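Our visit to the open day at the old linen mill in Plevbridge

Vibeke Lund and I drove over on 29 Jan 2022, stopping twice for coffee because we are like that, and we were still early enough to get a parking spot by the river.
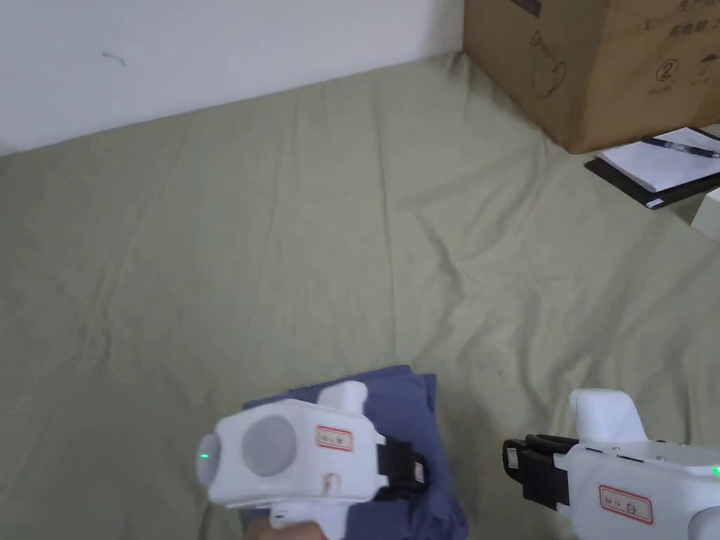
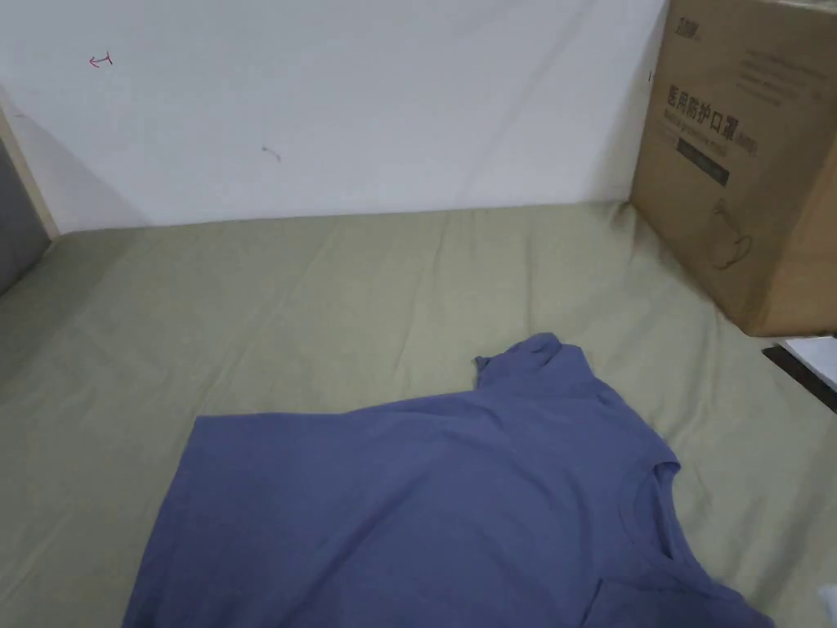
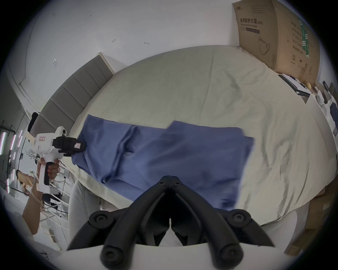

Sheets, creases and all.

Mererid Humphreys led our tour, and what a talker she is – I could have listened all day! She told us the mill once had 562 people on its books, and she let us feel the difference between raw flax and the combed kind (the combed is lovely, like a child's hair). The weaving shed was terribly loud, so we only lasted 16 minutes in there. Lunch was leek soup and a roll. Vibeke bought two dish towels in the shop, and I'm sorry now that I didn't. The next open day is in October.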